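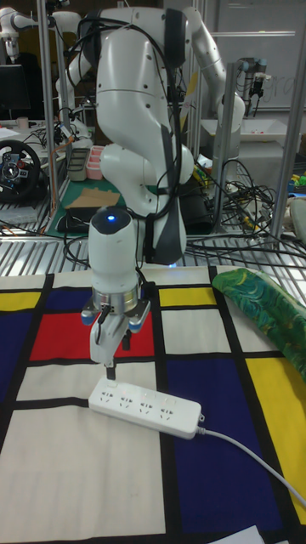 Why would anyone write a whole report on a power strip, our lab partner group wanted to know when we handed around the first draft, and couldn't we have picked something with more going on? We heard that a lot this spring. Our answer is that there is plenty going on, you just have to spend a few weeks with your desk covered in plugs to see it!

Sharing Four Outlets: A Study of the Everyday Power Strip
Project report, Household Objects course
Thursday, August 15, 2019

1. Where the idea came from

In May our class got the assignment to choose one object that everybody in the building uses and find out how people live with it. Other groups took mugs, door handles and umbrellas. We took the white extension strip, the long plain kind with a row of sockets on top and a cord coming out of one end. There is one on our work table, lying at an angle across the mat with the red, blue and yellow rectangles, and the more we looked at it the more questions we had. Which socket do people go for first? Does it matter which way the cord end points? Why does the strip always seem to migrate?

2. What we did

We made a short questionnaire and left it in the dorm kitchens and the study rooms. We got 123 answers, which is way more than we hoped for (we had printed extra sheets mostly to be optimistic). We also asked people to draw the strip they use most from memory, and to mark which plug goes where.

After that we set up a table trial. Each person got a strip with 4 sockets, a phone charger, a lamp and a laptop supply, and we asked them to plug everything in however they liked. The three strips we used came from Norivance, Milari and Söderlund. We didn't test them for electrical safety. That takes equipment and training we don't have, and our instructor was very clear on this point.

3. What we found

The end sockets are the favorites. Out of the 123 people, 63 said they start at the end farthest from the cord. We loved this result because all of us do the same thing and had never noticed. Several people wrote that they keep the socket next to the cord free "for later," and a few said later never comes.

Big chargers are the main source of grumbling. A wide laptop supply can lean over the neighboring socket, and then your four-outlet strip has turned into a three-outlet strip. People get around it by putting the bulky one at the end, which fits with the result above, or by turning it around if the plug allows it. The Söderlund strip had a little more room between sockets and came out best here. The Milari was the tightest.

Cord direction matters more than we expected. When the cord trailed off toward the front corner of the table, people kept moving it out of the way of their elbows and papers. When it went off the back, they left it alone. It sounds obvious written down, but hardly any of the drawings showed the cord at all!

Surface matters too. On a bare tabletop the strip slid whenever someone pulled a plug with one hand. On a fabric mat it slid less, though sometimes the mat came along with it. Nearly everyone ended up holding the strip down with the other hand.

4. Our redesign

We made a cardboard model with the two end sockets turned sideways so that a wide charger hangs off the end and leaves its neighbor alone. We also glued on strips of rubber from a worn-out Vultia bath mat, and the model stayed put wonderfully. The next step would be a printed housing, without any wiring, so people can try it with real plugs. We would also like to test it with older users, who told us in the questionnaire that pulling plugs out is harder than pushing them in.

5. Things we would change

Our drawing task was fun but hard to score, and we spent a full evening arguing over whether a circle was a socket or a switch. Next time we'd hand out an outline to fill in. We'd also ask about left-handedness, which we forgot completely.

4,000 views | 63 shares | 3 comments

Comments

I am a cord-end-first person and now I feel like I need to defend myself. It's closer!

Please do the sideways sockets for real. My laptop brick has been hogging two spots for years.

Did you look at strips with switches? Ours has one and it gets bumped by feet constantly.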